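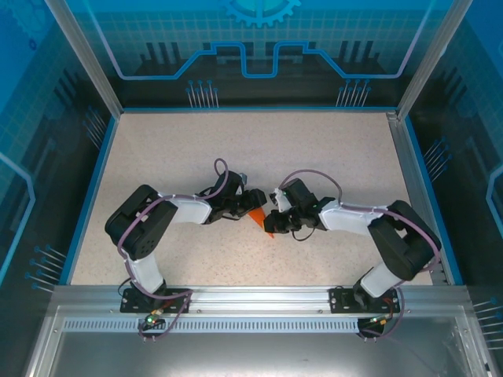

Two robotic arms with a small orange object between them.

The court interpreter has been up since four when she picks up the phone. Asks not to be named, she still has cases on. "I can talk till the tea's cold," she says. "Then I'm back in."

She works the district court in Flunitz, mostly appeals, and has done since the old building closed. The backlog there passed 2,000 files in August. Half of those, she reckons, are stuck on paperwork and not on law.

"People picture big speeches. It's adjournments. You stand up, the judge reads a date, you sit down."

What about the families outside? She sighs. "They come on the early bus from Firari. Mums, grandads, kids in school uniform. Sometimes the hearing's been moved and no one's rung them."
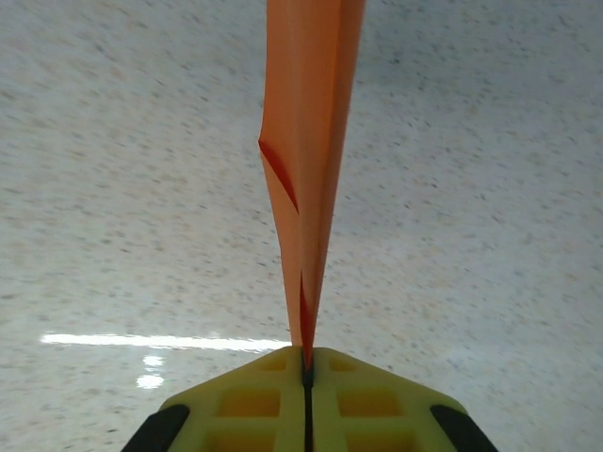 She gets paid per sitting, not per hour, and the rate hasn't changed in years. The ministry promised 1,000 extra sitting days, she has seen the notice pinned up by the lifts. Seen the days? "A few. Not many."

The Guzmán appeal is the one everybody wants to ask about. She won't discuss it, beyond saying the public gallery holds 100 and was full on both mornings. Queue went past the chemist.

Interpreters walked out for 2 days over pay and she went with them. "First time in my life. I felt sick about it, to be honest with you. There was a bloke waiting on bail." He got his hearing the following week, with a colleague of hers.

Would she do it again? Long pause, a door bangs somwhere behind her.

"Ask me when the budget's out. Sorry, they're calling us."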